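Painting a curved white wall with a long ledge across it – where do I even start?

Chiamaka Okoro

Hello everyone, I hope somebody can point me in the right direction before I spend money I shouldn't. We have taken on a room on the upper floor of an old building in Vadville, and it's white more or less wherever you look. White walls, white pipes along the ceiling, a very bright ceiling light. I thought I'd love it, and on a sunny morning I do, but by four in the afternoon with the light on it's a bit like sitting inside a fridge.

The thing I'm stuck on is the big wall, which is curved. It's a lovely shape and I don't want to hide it, but there's a long grey ledge running across it sideways, and the ledge throws a shadow onto the wall, so even if I paint the whole lot one colour it will look like two. My sister says to paint the ledge white and forget about it. My husband says to make a feature of it. I have been going back and forth for the best part of July. 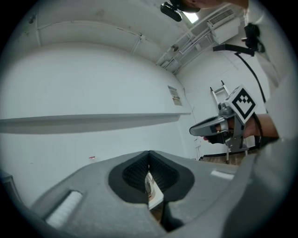

The landlord is happy for us to paint as long as we don't touch the pipes or the air conditioner, and as long as the paper notice on the wall goes back up afterwards in the same spot. He has been very decent about it. He did say the last people used shade 989 from Dauda, the trade paint place, but I rang them and they've changed all their numbers, so that was no help at all.

So my worries are these. Can I roll a curved wall in the ordinary way or does it leave stripes? Is the ledge better lighter or darker than the wall? And how do people cut in neatly behind ceiling pipes without painting the pipes? A decorator from Fatow quoted us £753 for the room, and I nearly fell off my chair, so I'd much sooner do it ourselves if it's not madness. We do have a metal ladder, and there's wood on the floor that I'd be heartbroken to splash.

Thank you in advance, and sorry this got so long!

Temitope Effiong

Hello Chiamaka, it's not madness at all, so put that quote in a drawer and have a cup of tea. I did a curved stairwell in my mum's house in Brunwood and I was every bit as nervous as you are. It took two weekends, and one of those was mostly me looking for the masking tape.

A curved wall rolls perfectly well. What shows up the stripes is the shine, so buy the flattest matt you can find and stay well away from anything with silk or sheen in the name. Use a medium roller, go up and down and never sideways, and do a strip no wider than you can reach comfortably before you shift the ladder along. Keep going until you get to a corner. If you stop halfway round the bend for your lunch you will see that line for as long as you live there. I know because I did, and my mum still points it out when we have visitors.

As for the ledge, I'm with your husband, a bit. When you paint a ledge white, the shadow underneath is still there, and now it looks like a dirty mark. If you leave it grey, or go a touch darker, the eye takes the shadow as part of the ledge and stops fussing about it. Then you could do the wall in something soft, a warm oatmeal or a very pale clay colour, the same above and below. I wouldn't do two colours unless you're quite sure, as you'd have a dead straight line to keep on a wall that isn't straight.

Wash the ledge before you do anything else! Ledges hold more dust than you'd believe and it all comes down onto your fresh paint the minute you brush against it. Warm water and a drop of washing-up liquid, then a clean cloth, then leave it overnight.

Pipes next. Wrap them in cling film, or old carrier bags cut open, and tape the ends. It looks daft but it's quick. For the bit of wall behind them I used a little radiator roller, the sort on a long thin handle. Our pipes stood well off the ceiling, so measure your gap first in case the roller won't go in.

For the floor, please get proper cotton dust sheets. Plastic ones slide about under a ladder and they frighten me. Tape the edges down with the low-tack kind so it doesn't lift the finish off the wood, and put a folded towel at the foot of the ladder where you'd step off with paint on your shoe.

Take a photo of where the notice hangs before you peel it off, and write the height down too. And change the bulb first, before you choose any colour at all. A warmer bulb might do half the job for you – it did in my kitchen, and I ended up taking a tin back to the shop.

rollerdave

Matt emulsion, two coats. Leave the ledge. You want a 12 inch roller for a wall that size, saves loads of time.

Marrowfat

I'd get another quote before giving up on a decorator, as £753 sounds as if he was pricing in the ceiling as well. Ask for the curved wall on its own. I paid £125 for one long wall last spring, labour only, and I bought the paint myself. If you do go ahead, buy all your tins from the same batch and tip them into one big bucket before you start. A small difference between tins hardly shows on a flat wall with a corner to break it up, but on a curve it just carries on round.

Comments (4)

Chiamaka Okoro: Oh, thank you all so much! I've bought a warmer bulb to try on Tuesday and I'm doing nothing else until I've seen it. Temitope, your poor mum's stairwell!

Temitope Effiong: She's forgiven me, mostly. Let us know how the oatmeal looks if you go that way, and do get a few testers up at different points round the bend, as the light changes so much along it.

hettie_p: I wouldn't go with a 12 inch roller on a curve, sorry. A 9 inch sits much better against the wall and it's kinder on the wrists.

rollerdave: depends how tight the curve is. mine was fine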